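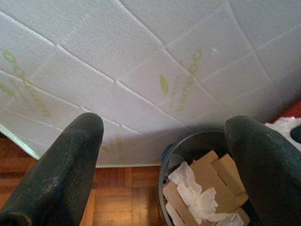

Tissu blanc matelassé, taché de jaune-vert.

Entretien du matériel et des tenues de football américain en club amateur

Mise à jour : 16 févr. 2025

Les fiches qui suivent concernent l'équipement d'une section amateur de football américain : casques, épaulières, pantalons à protections, maillots, gants, crampons et ballons. Elles reprennent la procédure appliquée dans notre local de Vasten, avec une machine à laver domestique de capacité moyenne et un séchoir mural. Les consignes du fabricant priment toujours sur ce qui est écrit ici, en particulier pour les casques sous garantie.

Tri au retour du match

Vider les sacs le soir même. Un maillot enfermé jusqu'au lendemain sent encore après deux lavages, et les taches d'herbe deviennent nettement plus difficiles à reprendre. Séparer quatre lots : maillots, pantalons, sous-vêtements techniques, accessoires à velcro. Refermer tous les velcros avant de les mettre en machine, faute de quoi ils accrochent la maille des maillots.

Retirer les protections amovibles des pantalons (cuisses, genoux, hanches, coccyx). Noter la taille au feutre textile sur la face interne si le marquage d'origine est effacé. Les plaques se nettoient à part, à l'éponge et au savon doux.

Taches d'herbe

Le pigment végétal se fixe à la chaleur. Ne jamais passer une tache d'herbe à l'eau chaude en premier.

Gratter la terre sèche avec le dos d'une cuillère. Humidifier à l'eau froide par l'envers du tissu. Appliquer du savon de Marseille ou une lessive liquide contenant des enzymes, faire pénétrer avec une brosse à ongles souple, laisser poser 26 minutes. Rincer à froid et contrôler à la lumière du jour. Répéter si nécessaire avant le passage en machine.

Sur un pantalon blanc en polyester, un trempage au percarbonate est possible : une cuillère à soupe par litre, eau à 37 °C, une heure au plus. À cette température le produit agit lentement mais ménage l'élasthanne. Ne pas l'utiliser sur les numéros floqués, qui blanchissent sur les bords, ni sur les parties métalliques (œillets, boucles).

L'eau de Javel est à exclure sur le polyester et l'élasthanne. Elle jaunit la fibre et détruit l'élasticité en quelques lavages.

Sang

Eau froide, immédiatement si possible. Tamponner sans frotter. Sur tache ancienne, sérum physiologique ou eau salée, puis lessive enzymatique. L'eau oxygénée à 10 volumes convient au blanc uniquement, après essai sur une couture intérieure. Porter des gants jetables pour le traitement et laver le lot séparément.

Boue

Laisser sécher complètement. La boue humide étalée pénètre dans la maille, alors qu'une fois sèche elle part en grande partie à la brosse. Brosser à l'extérieur, jamais au-dessus du bac à laver : la terre argileuse du terrain de Prallura nous a bouché le siphon deux fois en une saison.

Lavage des maillots

Retourner les maillots. Programme synthétique, 30 °C, essorage à 600 tours. Tambour rempli aux deux tiers. Pas d'adoucissant : il dépose un film qui bloque l'évacuation de la transpiration et retient les odeurs. Un demi-verre de vinaigre blanc dans le bac d'assouplissant suffit pour éliminer les restes de lessive.

Séchage sur cintre large, à l'ombre. Le sèche-linge décolle les flocages, même en cycle délicat. Ne pas repasser les numéros, ou seulement sur l'envers, fer au minimum, avec une pattemouille sèche.

Les maillots neufs à couleurs foncées se lavent seuls les deux premières fois. Le bordeaux de notre jeu extérieur, fourni par Pranora, a dégorgé jusqu'au troisième lavage.

Casques

Démonter les coussinets si le modèle le permet et photographier leur position avant de les retirer. Laver les coussinets à la main, eau tiède et savon neutre, puis rincer abondamment. Essorer par pression dans une serviette, sans tordre. Remonter uniquement quand la mousse est sèche à cœur, ce qui demande en général une nuit.

La coque se nettoie au chiffon humide et au savon doux. Pas d'acétone, pas d'alcool à brûler, pas de nettoyant pour vitres : certains solvants fragilisent le polycarbonate sans trace visible. Même remarque pour les colles d'autocollants. Un résidu se ramollit au sèche-cheveux tiède et se retire au doigt ou avec une carte en plastique.

Profiter du nettoyage pour contrôler :
– les vis de grille (rouille, jeu, tête foirée) ;
– les boutons-pression de la jugulaire ;
– le revêtement de la grille, à remplacer si le métal est à nu près des points de fixation ;
– la coque, autour des perçages, à la recherche de fissures.

Un casque fissuré est retiré du service. Il ne se colle pas.

Épaulières

Essuyer les coques rigides après chaque match. Les mousses internes ne passent pas en machine dans la plupart des cas ; vérifier l'étiquette. Pulvériser un désinfectant textile sans chlore, attendre le temps indiqué sur le flacon, suspendre sur un cintre à épaules renforcées. Un ventilateur posé au sol, orienté vers le haut, réduit le temps de séchage de moitié dans notre local – résultat à revoir selon l'humidité de la pièce.

Lacets et sangles élastiques : les changer dès qu'ils ne reviennent plus à leur longueur. Garder un rouleau de lacet plat en réserve dans la caisse de touche.

Gants

Laver à la main, enfilés, comme pour un lavage de mains ordinaire. Savon doux, eau froide. Frotter paume contre paume quelques secondes pour raviver l'adhérence. Sécher à plat, paumes vers le haut, loin d'un radiateur. Ranger ensuite paume contre paume.

Crampons

Retirer les semelles intérieures et desserrer entièrement les lacets. Nettoyer les filetages des crampons vissés avec une vieille brosse à dents, sécher, déposer une trace de graisse silicone avant remontage. Bourrer de papier journal et changer le papier au bout de deux heures. Les embouts usés d'un seul côté se remplacent par paire, sur les deux chaussures.

Ballons en cuir

Brosser à sec, dans le sens de la longueur. Un chiffon à peine humide pour les salissures, jamais d'immersion. Après un match sous la pluie, laisser sécher à température ambiante avant tout traitement. Appliquer ensuite un conditionneur pour cuir en couche fine, laisser reposer, lustrer à la brosse de crin. Contrôler la pression une fois le ballon revenu à la température de la pièce : un ballon gonflé au chaud perd de la pression dehors en hiver.

Stockage d'intersaison

Tout doit être propre et sec avant rangement. Bacs ajourés pour les textiles, étagères pour les casques, posés à l'endroit et sans empilement. Pas de housse plastique fermée. Nous utilisons les bacs Ó Briain de 37 litres, qui contiennent 9 épaulières juniors démontées ou le jeu complet de maillots extérieurs. Étiqueter sur le petit côté, le seul visible une fois le bac en rayon.

Ouvrir et aérer les bacs en mars, avant la reprise, et refaire à cette occasion le contrôle des vis et des sangles.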